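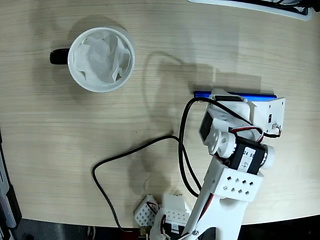

A mug with crumpled tissue in it on one of the wooden desks at Darko.

Desk cleaning starts again on Monday

The shared desks on floor 5 at Darko will be cleaned on Monday from 5 p.m., and everybody who works there is asked to clear the desk top before leaving. Flalo, the cleaning company, wipes only the surfaces which are free. Last month 37 desks were left out of the round for this reason.
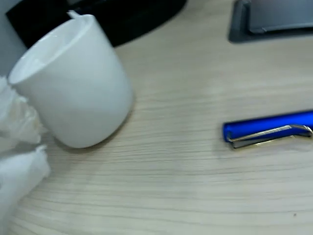 Cups are the biggest part of the problem. They stay on the desks over the weekend, and on Monday morning the kitchen shelf is almost empty. A plain white cup can be from anyone, so the cleaners do not know if they may take it away. From this month, any cup found on a desk at cleaning time goes to the dishwasher - also the private ones. The office has bought 100 new cups from Dineo, and these will be on the kitchen shelf from Monday.
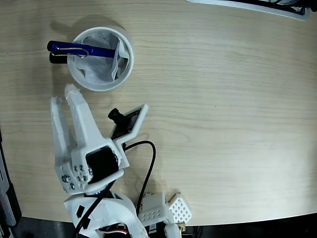 Grurnness Office Services - Workplace News

Used tissues and paper napkins should go to the bin by the door. Please do not put them in a cup, even for a short time, as they block the filter of the dishwasher when they are forgotten inside.

Pens and markers can be returned to the drawer under the printer.

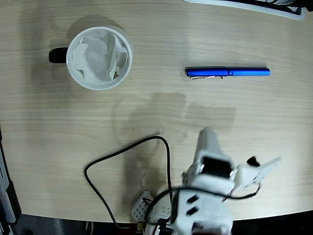 The drawer was sorted last week and has now separate places for blue and black. Pens that do not write any more can be left in the box next to it. Questions about the cleaning round can be sent to the Grurnness service desk, which is open until 5 p.m.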